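现在的机械臂到底能不能独立洗完一桶衣服?(公寓洗衣房场景)

分类:家务自动化 > 洗衣与晾晒
标签:滚筒洗衣机 灵巧手 抓取 柔性物体

洗衣房值班第三年

我管一间员工公寓的公共洗衣房,22台前开门滚筒洗衣机,烘干机另算。上级单位最近在看一份方案,供应商叫 Gurnance,资料里写“洗衣全流程无人化”,包括开门、装载、加液、选程序、取出、转移到烘干机。报价先不谈,我想弄清楚技术上到哪一步了。

现场条件如下:

机器不是同一批买的,门把手有三种样式,开门方向全部朝左。地面是木纹地胶,靠墙一排有轻微坡度,排水用。衣物什么都有,工装、床单、毛巾、袜子,偶尔有人把硬币和钥匙留在口袋里。高峰在晚上七点到十点,机器之间的过道净宽不到一米。

具体想问:

一、从滚筒里把湿衣服全部取出来,不留袜子,这件事机器现在能做到什么程度?
二、门封胶圈的褶皱里经常夹小件,能不能检查到?
三、如果只能自动化其中一段,先做哪一段划算?

供应商的演示视频我看过,剪辑过的,每一段都不超过半分钟,所以看不出连续作业的情况。请有实际经验的人回答,转发新闻的就不用了。

补充:有人问预算,暂时没有定数。有人问能不能换成带传送带的工业洗衣设备,不能,房间承重和进门尺寸都不够。

扳手与卡尺

做过两年夹具和末端执行器,后来在一个叫 Tondo 的内部项目里调过五指手,任务就是滚筒洗衣机的装卸。按你的三个问题说。

先说取衣。难点分成几层,混在一起谈没有意义。

第一层是可达性。滚筒开口直径通常三十多厘米,深度比开口还大,手进去以后前臂也要跟着进去。机械臂的腕部和前臂如果偏粗,角度一斜就碰胶圈。人的手腕细、肘部可以随便抬,机械臂的肘部要么撞门,要么撞隔壁机器。你过道不到一米,底盘还得占掉一半,可用的姿态会少很多。建议向供应商要一份在你这种机型前的可达性分析,要带门全开和门半开两种情况。

第二层是感知。不锈钢内筒反光很重,筒壁上的凸点会产生一片高光,深度相机在这种表面上经常给出空洞或者错误的距离。筒底又暗。深色衣服贴在暗处,浅色衣服贴在高光里,两头都不好认。头部相机还有一个问题:手一伸进去,手背和前臂就把开口挡掉一大块,最需要看的时候看不见。腕部加相机可以缓解,但湿气会让镜头起雾。

第三层是抓取本身。湿布料重,互相缠绕,抓住一件往往带出三件,拖到门口时重量突然变化,手指力矩不够就掉。掉在胶圈上还好,掉在地上就要重新洗。我们当时的做法是不追求一次一件,改成抓一把、提到门口、抖一下、看剩多少。1,317次取衣记录里,多数失败出在最后两件,也就是筒里快空的时候。衣物多的时候随便抓都有,剩一只袜子贴在筒壁上,手指指尖要沿着弧面去刮,这个动作对位置误差很敏感。

第二个问题,胶圈褶皱。结论是目前不要指望。褶皱是朝内翻的,要用一根手指把胶边拨开,另一根手指或者另一只手去探,属于双手协作加接触感知。实验室里有人单独做过,成功率和节拍都不适合公共洗衣房。保留人工检查,一台机器用不了几秒。

第三个问题,先做转移和记账,不要先做装卸。转移指的是洗衣筐从洗衣机前面到烘干机前面这一段,底盘搬筐是成熟技术。选程序和计费可以走机器的通信接口,根本不需要手去按按钮。能用接口解决的事情,用手指去按是浪费。

放一张手部在滚筒口前的近景,可以对照上面说的遮挡来看。
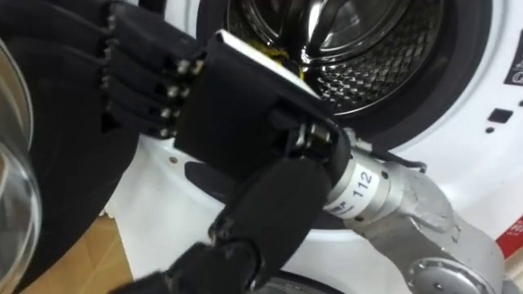 图:黑色仿人手位于滚筒开口前,筒内有一件带黄边的物品,部分被手掌挡住。

注意手掌的宽度和开口的比例关系。掌部基本是一个方块,手指并拢时还好,张开以后横向尺寸会再增加,进出胶圈都要留余量。另外腕部上方有一根细黑线缆和一个小金属接头露在外面。评估方案时,凡是要伸进筒里的部分,外露线缆都要问清楚怎么防护,被湿床单勾住一次就可能拉坏接头。还有防水等级,手和前臂分开问,两者经常不一样,指关节处外露的金属销轴也要问锈蚀和维护周期。

验收时建议写进合同的项目:

连续作业16桶,中间不允许人工干预,记录每桶残留件数。
衣物由你方提供,不用供应商带来的毛巾。
灯光用洗衣房原有的灯,不加补光。
记录每桶耗时,从开门到关门,含失败重试。
故意在筒里留2只深色袜子,看系统是否报告“已空”。

最后一条最有用,误报空筒比抓不起来更麻烦,后面的人会直接把衣服倒进去。

Graverthorpe站务

我们这边试过 Mahama 的一台,放了一个多月。说一下使用感受,不懂里面的原理。

开门可以,拉开基本没问题。关门有时候力气不够,锁扣没到位,程序不启动,它以为已经启动了,就站着等。后来设了超时报警。

装衣服比取衣服好一些,往里塞就行,但是大床单有一角会挂在门口,门一关就夹住,漏水两回。

速度慢,高峰期大家嫌它挡路,晚上七点以后就让它停到角落里充电,上午没人的时候再用。这样算下来省不了多少人工。楼上说的搬筐我同意,那个真的省力。

洗衣液别让它倒,买自动投放的机型。

洗衣房值班第三年

回复一下。验收清单已经抄下来发给采购了,袜子那条单独标了出来。

过道宽度我重新量过,最窄处在七号机前面,有一根立管,底盘过不去,要么挪管要么把七号机撤掉。可达性分析已经向对方要了,对方说十月给。

关门不到位的情况请问是哪种锁扣,推压式还是旋钮式?我这里两种都有。

Graverthorpe站务

推压式的。旋钮式没有试过。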